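Winter Coat Drive: Dates and Drop-Off Changes

The Tunum coat drive will start earlier next season. Last year we opened in December, and by then the first cold stretch had already come and gone. We took in 1246 items all told, but almost 300 of them arrived too late to hand out and had to be stored over the summer.

The main drop-off point moves from Moldovan Street to the old Wetell shoe store, two doors down from the post office. Parking is in back. The entrance on the street side will stay locked, so please don't leave bags there overnight. Hours are 9 to 2.

Children's sizes are what we run out of first, along with men's large and extra large. We have plenty of women's dress coats and can't take more of those this year. Gonodico Cleaners will again wash anything marked for laundering, up to 17 loads. Heavy wool and down should be cleaned before you bring them in.

Please check the pockets. We found house keys, a checkbook and a set of dentures last season, and only the keys were claimed.

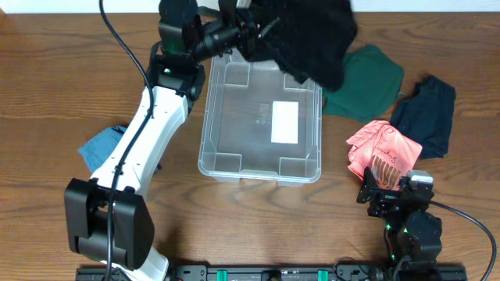 Hats, gloves and scarves are welcome too. Tie gloves together in pairs or pin them at the cuff. Single gloves go to the rag bag. Boots should be in a separate bag with the size written on a piece of tape.

If you need a coat yourself, come to the back door during the same hours. You don't have to fill out a form.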